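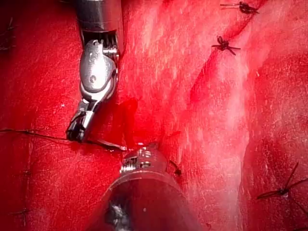 **tresna** wrote: I would cut the thread much shorter. With a long tail you spend half the time pulling it through and the other half looking for the end.

**Lev Nechyporuk** (thread starter)
May 10, 2021

I understand, but I want to practice a running stitch, and for that I need the length. My problem is with the loops. The black braided thread lies on wet tissue and sticks there, then it does not follow when I pull. With the smooth blue one from Dramar I did not have this, but my knots opened.

**pellworth**
Posts: 2,157

Braided holds the knot, smooth slides. You have to choose one trouble. I stay with braided for practice - you can see black on red very well, and a bad loop shows at once.

**Lev Nechyporuk**

Yes, seeing it is the reason I bought it. What I do now is make the loop wide and let it rest on the surface before I take the end.

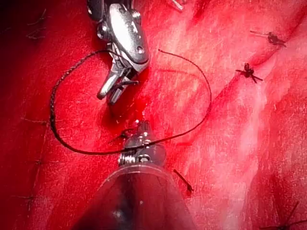
Then I bring the two tips close together and wrap near the short end, so the thread has no time to fall off. It goes better when I do not hurry. My second throw is still loose very often, and I don't know if I pull in the wrong direction or too late.

**tresna**

Wrong direction, I think. Each throw must be pulled opposite to the one before, flat to the tissue. If you pull up, it stays loose and you also tear the edge.

**gorse_hill**

I don't agree about the short thread. I learned with short pieces, and when I got a long one in October I had to learn everything again. Better to suffer from the beginning.

**tresna**

For a running stitch, okay. For single knots it is only a waste of thread.

**pellworth**

Lev, how do you hold the needle before the bite?

**Lev Nechyporuk**

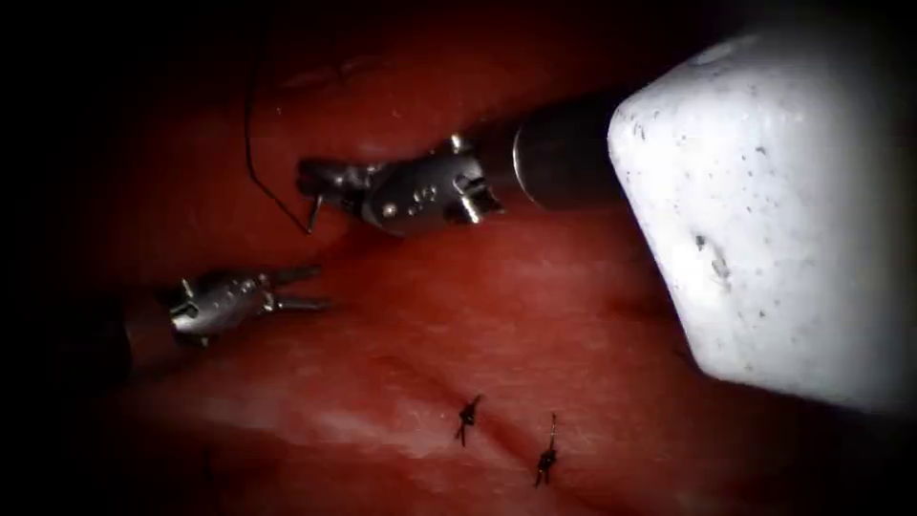

*Photo: Lev Nechyporuk*

I try to hold it with the point down and keep the other jaws open and ready on the far side. Sometimes the needle turns in the grip when it meets the tissue.

**pellworth**

If it turns, move your grip a little back from the middle, and go in at a right angle. Don't push it - roll it along the curve.

**gorse_hill**

Also check how old the needle is. The Velano ones get dull for me after two evenings.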